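Kitchen inspection, rental unit 2986, building Wamley
Checklist with comments, month of May
Inspector: Rommel Tiongson
Copy to: Serena Valentini, Kleinschmidt office

Marking used: OK = no action. FIX = repair before next guest. WATCH = look again at next visit.

Please read the comments together with the marks. Last time some persons read only the marks and the hood filter was forgotten.

1. ENTRANCE TO KITCHEN

Floor is level at the threshold: OK
Door closes alone: FIX
Comment: The door stops a hand's width before the frame. The upper hinge has one loose screw. I tightened it but the hole is worn, so it needs a longer screw or a wooden plug.

Light switch cover: OK
Light reaches the stove and the sink: WATCH
Comment: The lamp above the sink is weaker than the others. Maybe it is only an old bulb. I did not have the same type with me.

2. FIRE AND SMOKE

Smoke alarm sounds when tested: OK
Date on alarm can be read: OK
Fire blanket on wall: FIX
Comment: The blanket is there, but it hangs behind the tall Vikby shelf and a person must reach over the stove to take it. Please move it to the wall by the door. The two hooks can be used again. I wrote the same in my last report and I would be thankful for an answer this time, also if the answer is no.

Extinguisher, tag number 1014: OK
Comment: Needle is in the green part, pin is in, hose has no cracks. The tag is fixed with a new string.

3. STOVE AND HOOD

All burners light at first try: FIX
Comment: Left back burner needs three or four tries. I cleaned the small holes with a brush and it became a little better. If it is the igniter, the Telto service should come, because we are not allowed to open the top by ourselves.

Knobs return to zero position with a click: OK
Gas hose, date and bends: OK
Gas smell with all knobs closed: none
Hood filter clean: FIX
Comment: Very greasy -- my glove stayed sticking to it. Grease above an open flame is the thing I worry about most in this kitchen. Wash in hot water with dish soap, let it dry fully, then put it back. If it is bent after washing, order a new one.

4. POTS, PANS AND TOOLS

Handles firm: WATCH
Comment: On the small saucepan the handle turns a little when the pan is full. One half turn with a screwdriver was enough for today.

Bottoms flat, no rocking on the burner: OK
Non-stick coating without flakes: FIX
Comment: The shallow copper-brown pan is not good enough for guests any more. Throw away, do not give it to the staff room.
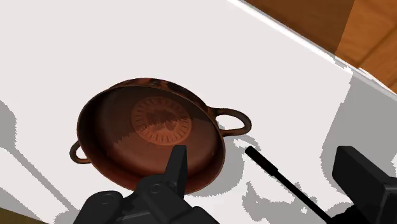

Lids fit and knobs on lids are tight: OK
Knives stored with the blade covered: FIX
Comment: Three knives were lying free in the drawer between the spoons. I put them in the block for now. Guests will do this again, so a small note inside the drawer would help more than my moving them.

Cutting boards without deep cuts: OK
Oven gloves without holes: FIX
Comment: The right one is burned through at the thumb. It looks fine from the outside, you must put the hand in to notice.

5. WATER AND ELECTRICITY

Hot water temperature at sink: OK
Leak under sink: WATCH
Comment: The cabinet floor is dry, but there is an old brown ring under the trap. I laid a sheet of paper there. If the paper has a stain at the next visit, please call the plumber.

Outlets near sink, test button works: OK
Kettle cord: OK
Toaster cord: FIX
Comment: The cord was pressed under the toaster foot and the outer cover is damaged. I took the toaster away and it is in the storage room with a red label. Please nobody plug it in "only to try."

6. FLOOR, WASTE, EXIT

Mat does not slide: OK
Trash can closes: OK
Way to back door free: FIX
Comment: Two crates of empty bottles were standing there. I moved them outside, but they belong in the bottle room.

Back door opens from inside without key: OK

NOTES FOR THE OFFICE

Serena, you asked if the unit can be rented while the work is open. My opinion is yes, after the filter, the blanket and the oven glove are done. The burner can wait if we put a note on it. The door can wait too, but not the whole summer.

I need the storage room key back for the next round. It was not on its hook at 4 p.m. when I finished.

Checked and signed: R. Tiongson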